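Local Government and Public Finance
Unit 2: Business Rate Relief and the Local Referendum
Course handout, prepared by Mohandas Gounder

Students should read this handout before the Friday seminar. It assumes familiarity with Unit 1, in particular the distinction between a power held by a council in its own right and a power lent to it by the province.

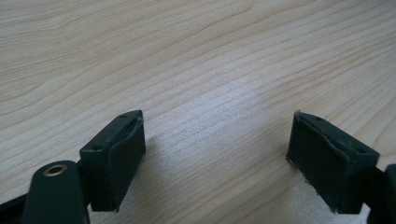
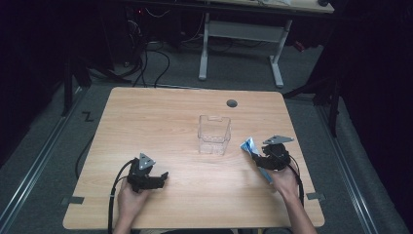
1. Background to the Olgate case

Olgate is a district of small towns with one large employer, the Druvberg works, and a declining retail centre at Metwally. For many years the district council set a single rate on all business premises. The province fixed the upper limit and the council could not vary the rate between one part of the district and another.

The Local Choice Act changed this position. A council may now propose a reduced rate within a named zone, provided that the proposal is put to the electors of the whole district. The Act is silent on what should happen to services paid for out of the income given up, and most of the later argument turned on that silence.

2. The proposal

The council proposed a relief zone covering Metwally and the industrial land at Skamano. Firms moving into the zone would pay a reduced rate for a fixed term. Firms already trading there would qualify only if they took on additional staff.

Supporters argued that neighbouring districts already offered lower rates and that empty premises produced very little income in any case. Opponents replied that the cost would fall on householders, and that a firm could move a short distance within Olgate and claim the relief without creating a single new post.

3. The vote

The proposal was carried by 2895 votes to 1228. Turnout was 22 per cent. The Act sets no minimum turnout, and a motion to repeat the ballot was ruled out of order.

4. Terms to be learned

Relief zone: an area within which a reduced rate applies by order of the council.
Displacement: the movement of existing activity into a zone, with no overall gain to the district.
Enabling power: a power which a council may use but is under no duty to use.

5. Questions for the seminar

Should a decision affecting the income of the whole district be valid on a low turnout?
Was the test for existing firms fair to long-standing traders in Metwally?
How might the order have been drafted to limit displacement?

Written answers to the second question, of no more than two sides, are to be handed in at the start of the seminar.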